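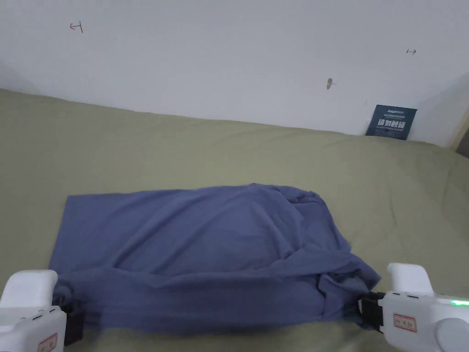

A blue-gray cloth on a green bed cover, held at its two near corners.

Famavico opens bedding and laundry workroom in Rivstead

RIVSTEAD, Thursday, June 3, 2021 – Household goods maker Famavico has opened a workroom in Rivstead for the folding and care of bed linen and clothing. The room is in the former Castaño building on Fistmont Street and covers 800 square feet.

Work in the room deals with everyday fabrics after they have been washed: sheets, pillowcases, shirts and towels. Items are spread out on a made bed, straightened from the corners and folded, the way most people do it at home. Results will be used in the printed care and folding guides that Famavico packs with its bedding.

The company sells 58 bedding items, and 7 of them will get new guides this year. The first guides cover flat sheets in three sizes and will reach stores in July. Guides for fitted sheets and duvet covers will follow.

"Customers write to us about folding more than about washing," the company said in a statement. "They want to know where to hold a sheet and how to get the creases out before the first fold. The old guides had one small drawing for that."

The new guides use larger type and more pictures. They will also be sent free of charge to customers who already own the bedding – requests can be made through any store that carries Famavico products.

The workroom is not open to the public. Stores that would like printed copies for display may order them with their regular July delivery.

About Famavico
Famavico makes sheets, blankets and bed covers for the home. Its main office is in Rivstead.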